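Handale Home Supply
Home / Laundry / Compact machines / Voris stacking and floor kit

Voris Floor Kit for Compact Washers and Dryers
Item 273
Sold as a set. In stock at the Suststead warehouse.

Overview

The Voris Floor Kit is a set of parts for standing a compact washer or dryer on a hard floor. It is meant for small machines in apartments, utility corners, break rooms and shared spaces where there is no built-in laundry closet. The kit does not include a machine.

It works on tile, sealed concrete, vinyl and most finished wood. It is not made for carpet. If your floor is carpeted, look at the Pfeiffer base board, listed under Laundry / Bases.

What is in the box

4 rubber feet, gray
4 adhesive cable clips
1 top mat, black, washable
1 sheet of leveling instructions
1 cloth for cleaning the floor before fitting

Sizes and limits

The feet fit machines with round or square legs up to 2 inches across. Maximum load for the set is 100 pounds, including the laundry and the water. Check the plate on the back of your machine before ordering. Full-size front loaders are over this limit.

The top mat can be cut with household scissors. Cut it from the underside, where the grid lines are printed.

Fitting

Clean the floor and let it dry. Have a second person tip the machine back while you slide the front feet in, then do the same at the back. Put a level on top and turn the machine's own legs until it sits flat both ways. Run an empty spin cycle before you stick down the clips.

Leave a hand's width behind the machine for the hose and plug. Plug the machine straight into a wall outlet. Power strips and extension cords are fine for a fan or a lamp but should not be used for a washer or dryer. Keep cords off the path you walk with a basket.

Keeping the area usable

Small machines tend to end up in rooms that do other jobs. A pedal bin next to the machine takes lint and empty packets. A bench on the other side gives you a place to sort and fold. Flatten delivery boxes once the return period is over and get them off the floor, especially near a vent.

The top of the machine can hold light, flat items such as a folded cloth. Take them off before a spin cycle.
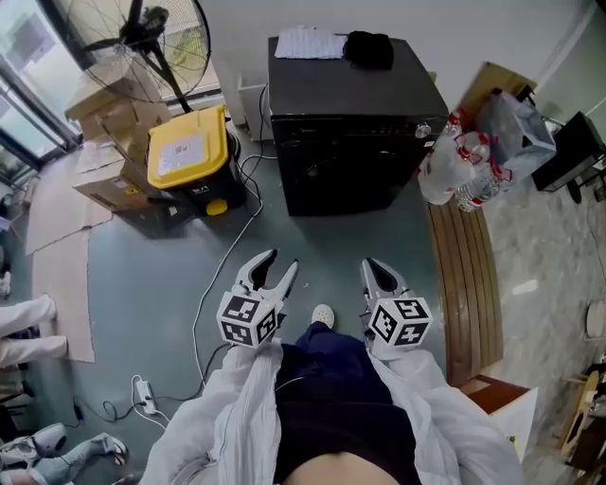 Montserrat Goicoechea: We have a small machine against the wall with a bench beside it, much the same layout. The feet went in fine but I would order a second pack of clips. Four did the drain hose and then I had none left for the cord. Also the mat smelled of rubber for a week.

Reply from Handale: Extra clips are item 273-C, in packs of 7. Washing the mat once in cool water before use helps with the smell.

Delivery and returns

Orders leave Suststead on weekdays. Unused kits can be sent back within 100 days. Cut mats cannot be returned.

Page updated July 2025. The earlier kit, sold until January, had harder feet and no mat. Its clips are the same size and can still be used with this one.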